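Teaching a Pouring Task by Remote Control
Project report, Grondgate group
Ulises Inga, Lotte Martens, Mostafa Ramadan
Supervisor: Mieke Hermans

1. Introduction

Our project was about collecting demonstrations of a short tabletop task. A person drives the arm from a separate controller, the robot copies the motion, and everything is logged so that a policy can be trained on it later. The task was to pick up a small brown dish, carry it to a white bowl, tip the contents in and put the dish back down.

We chose pouring because it needs a grasp and a controlled rotation. A pick and place task can be done with the wrist almost fixed. In pouring, the wrist angle at the end depends on how the dish was grasped at the start.

2. Recording setup

Logging ran through Clonora, a recording tool that last year's group wrote. It saves joint positions, gripper commands and camera streams at 30 frames per second. We changed very little in it. Mostafa added a key to throw away the current take, which saved a lot of sorting afterwards.

We used more than one arm and more than one kind of end effector, and all of them worked over the same cloth-covered table. The operator stood where they could see the table directly. We tried driving from the camera view only and gave up on it after one session, as it was too hard to judge depth near the rim of the bowl.

3. Procedure

Each take followed the same order:

Set out the dish and the bowl.
Move the arm to its start pose and start the recording.
Approach, grasp, lift, carry, tip, return.
Stop the recording and mark the take as keep or discard.

We moved the dish and bowl a little between takes. Lotte kept the log sheet and wrote down who was driving, because our styles were different. Ulises lifted high and moved fast, while Mostafa stayed low over the cloth.

4. Results

We recorded 318 takes and kept 127. Most of the discarded ones failed at the grasp. The dish has a raised rim, and if only one finger was over it the dish turned as soon as it left the table. The second most common problem was tipping too early, before the dish was over the bowl.

Operators got better quickly in the first hour and slowly after that. Takes from the first session have many small corrections in them, and we left these out of the training set.

5. Pictures from the workspace 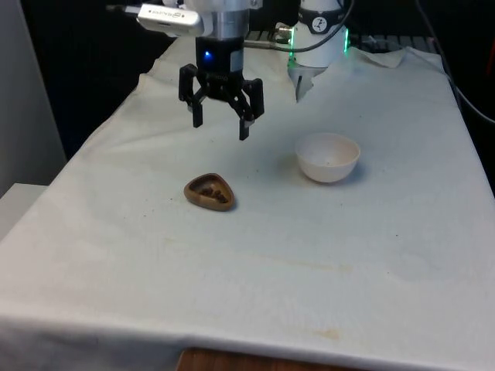
Gripper open above the table, with the dark pieces in the dish.
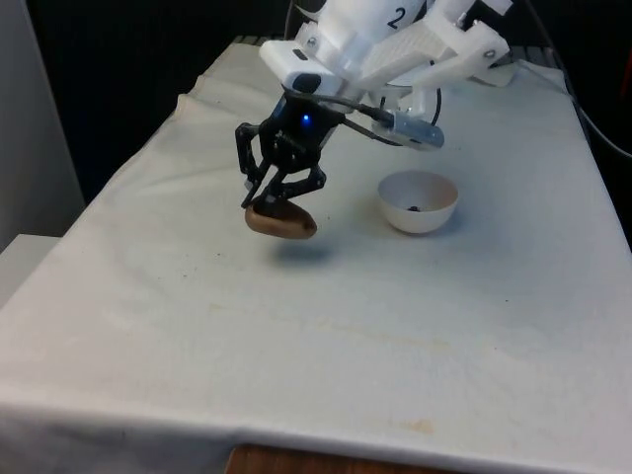

A brown object held clear of the cloth, to the left of the bowl.

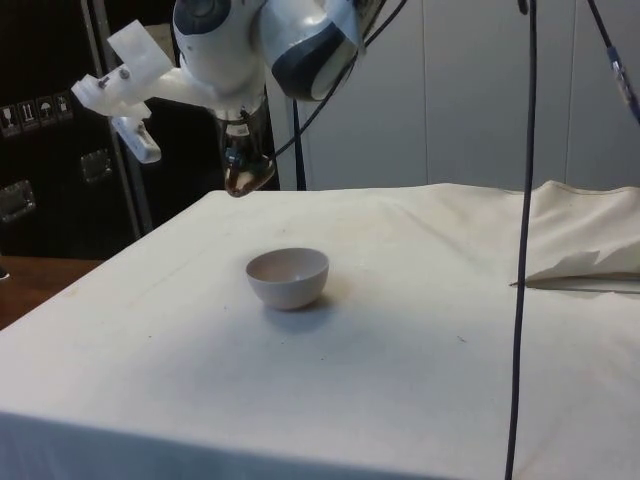 End effector with the rounded amber-brown tip, near the back edge of the table.

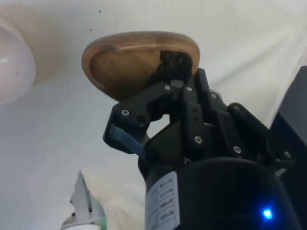

Wrist camera view of the jointed hand holding the brown bowl.

6. Problems and next steps

The controller has no force feedback. The operator cannot feel contact with the table and has to watch for it, so all three of us pressed too hard at times. Riet Hendriks suggested a sound signal tied to motor current, and we would like to test that first.

We also want one shared rule for how high to lift. The takes we kept vary too much in this, and we expect it to make training harder. The log sheets and the Clonora settings are in the project folder for the next group.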